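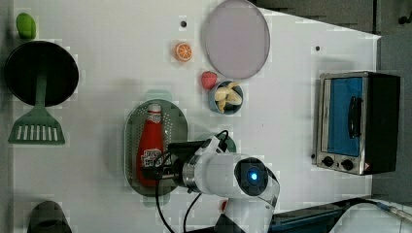 Play food, a pan and a spatula from the kitchen shelf.

Rendale Toy Library – your questions answered

How do I join?
Pop in during any session with something that has your address on it and we'll sign you up on the spot. Membership is £14 a year for the whole family, and grandparents can borrow on the same card!

How many toys do you have?
469 at the last count, from baby rattles to a marble run that takes up most of a living room floor. We love it when people ask for things we haven't got, so do write them in the wish book.

How long can I keep a toy?
Two weeks, and you can renew once if no one else has asked for it.

What if a piece goes missing?
Please don't worry. Tell us when you bring the set back and we'll make a note on the bag. Most bits turn up under a sofa eventually – just drop them in at the desk.

Do I need to clean toys before returning them?
A quick wipe is lovely. We wash everything again anyway, so leave the proper scrubbing to us.

Can childminders and playgroups borrow?
Yes please! Group membership is £39 and you can take up to six toys at a time. Ask for Raelene Mahuika, who looks after group bookings.

Where are you?
In the Ashby Road hall, side entrance. There's a ramp and plenty of room for buggies.

Do you take donations?
We do, apart from soft toys and anything with a missing battery cover. Jigsaws are very welcome, especially if you've checked that all the pieces are there.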